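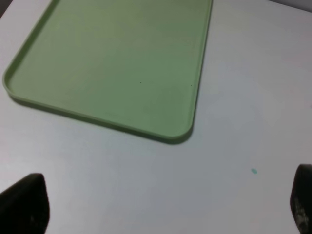
A plastic serving tray gets dirty in places where we do not look. The floor of the tray is wiped every evening, but the inner corner where the rim meets the base is forgotten, and after some months there is a sticky line going all the way around. On a light color you will notice it sooner. A pale green tray like this one, with a low rim and rounded corners, is easy to keep nice if you put it empty on a white table in good light and look at it from above. Then even a tiny dark speck on the base becomes visible, and you can decide if it is dust or something that needs rubbing.

Washing

Use warm water with a little dish soap and a soft cloth. Start with the inner corner and do the flat part last. For the corner I wrap the cloth over the handle of a wooden spoon and push it slowly along the rim. An old toothbrush also works, but choose a soft one. The green side of a kitchen sponge makes fine scratches, and later tea and coffee stay in them.

Our tray does not go in the dishwasher. I tried it with the one before, in the lower rack, and it came out bent at one end. It rocked on the table after that and we kept it for flower pots on the balcony.

Stains

For tea, curry and tomato, mix 3 spoons of baking soda with 2 spoons of water and spread it on the stain. Leave it for 8 minutes – I set the kitchen timer – and wipe without pressing hard. If some color is still there, do it a second time. Old curry may need a day on a sunny windowsill also.

Sticker glue comes off with cooking oil on a paper towel. Wash with soap afterwards, or the cups will slide.

Drying

Do not leave the tray flat when it is wet. Water collects along the rim and leaves a white line if your water is hard, as it is here in Zitdale. Stand it on the long side against the wall with a towel under it. When the white line is already there, wipe it with vinegar and rinse well.

Using it every day

Put the heavy things in the middle and the light things near the rim. A teapot at one end makes the whole tray tip when you lift it. If glasses slide, cut a piece of shelf liner to the size of the base, a little smaller so it lies flat. I buy mine at the Halvorsen shop in Metbridge, but any thin rubber kind is good.

Hot pans should not stand on plastic, even for a moment. Keep a cork mat in the same drawer.

Storing

We have 4 trays and they stand upright between the fridge and the cabinet, the biggest at the back. When they lie in a pile, put a sheet of kitchen paper between them, and check that no crumbs are left inside.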